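What I Learned Writing a Shopping List for a Two-Armed Robot

23 June 2025

I have been looking forward to writing this one for weeks! The equipment plan for our little workshop in Nundcombe is finished, it has been sent off, and I can finally stop dreaming in spreadsheet columns.

If you're new to this blog, we have a two-armed robot that does tabletop jobs. Picking things up, holding them, moving them next to other things (more fun than it sounds, I promise). My job this spring was to work out what we should buy to keep it busy and healthy for the next 12 months. I had never planned for a robot before. I had planned for a laser cutter once, and I figured it would be the same thing with more zeros.

Well, no. With the laser cutter, the machine was the budget. With this one the machine was already here, and everything I had to plan for was small. Fingertips for the grippers. Cables. Spare brackets. Floor mats. Tape! I had a whole line for tape, and then I had to make it bigger.

My first draft was a mess because I sorted it by supplier. Delalora sells the finger sets and the cables, Vornuson does camera mounts, and the rest comes from the hardware store down the road. It looked very tidy and told me nothing. So I threw it out and sorted by how long we'd be stuck if the part broke on us. That changed everything. A finger set from Delalora takes 6 weeks to arrive, so a spare went straight to the top of the list, above a nicer second workbench that I had really talked myself into. (I still want the workbench. It's in the next plan, in bold.)

The finger set is $348, by the way, and I winced, and then I put down two.

Cables were the other surprise. I had them down as a one-time purchase. Then I spent an afternoon watching the arms reach and turn and reach again, and I noticed how much the cables get pulled around with every move, and I went back to my desk and made them a yearly line. Same with the camera mounts. If a mount shifts a tiny bit, you lose half a morning setting it up again, so having a spare bracket in the drawer feels like cheap insurance to me.

Then there's the stuff the robot handles, which I forgot completely until the third draft. Canisters, clear plastic boxes, lids, bottles. They get dented and scratched and somebody takes one home for their lunch. I gave that line $700 for the year, which sounded silly until I wrote down everything we'd gone through since we started.
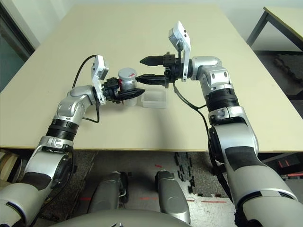
I also put in a column called "what would we do without it?" and I recommend this to anyone planning a purchase of any kind. For half of the items the answer was "borrow one" or "use the old one," and off the list they went. I cut a fancy lighting kit that way and I haven't missed it for a minute.

The whole plan is called Osman, after the street the workshop is on, so that it has a name people can say out loud in meetings. Orders go out at the end of June if all goes well. I'll post the full list once prices are confirmed, and if you've bought gripper fingers from somewhere faster than 6 weeks, please leave me a comment!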